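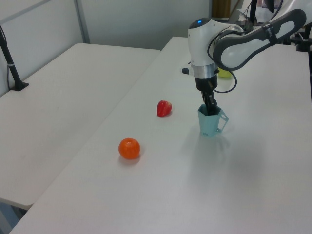 Before you spend a dollar on a kitchen arm, get out a tape measure. Sales pages give you the reach of the arm and skip the table it needs, the clamps, the cables and the clear space behind it.

I have been pricing these for a small shared kitchen in Draltadstead, and my notes are mostly warnings.

## Budget for the parts around the arm

The Vondeo quote looked fine until I read the second page. The gripper was extra. So was the mounting plate, at $205, and a year of phone support, at $400. Spare fingertips came to $978 for a full set of sizes, and the salesman seemed surprised I would not want the full set.

Write down every line before you compare two sellers. Tangen puts the gripper in its base price and then charges for delivery by weight, so the cheaper quote may be the dearer one.

## Ask for a demo with your own dishes

A light plastic cup with a handle is about the kindest thing you can hand a two-finger gripper. Toy fruit is kinder still, as it never bruises or leaks. Bring:

- a wet glass
- a ripe tomato
- a greasy pan lid
- the mug everybody uses, chip and all

Ask them to run each one six times without anyone touching the settings. If they need an hour to "tune it" first, put that hour in your plan, and again every time you buy new dishes.

## Check the table

Push down on a corner. If it rocks under your hand, it will rock under an arm. Skakley sells a stand for this and it is solid, but a heavy secondhand bench does the same job. Keep cables off the side where people walk.

## Rent first

Sølve Midtbø, who keeps our books, talked me into a month's rental in June. We used it on nine days. I still don't know what it would save us, and the brochure's payback table assumes it works every shift, with nobody paid to stand next to it.

If you do buy, get the return terms in writing and find out who pays the freight back. I'm leaving our money where it is until a seller will put the tomato test in the contract.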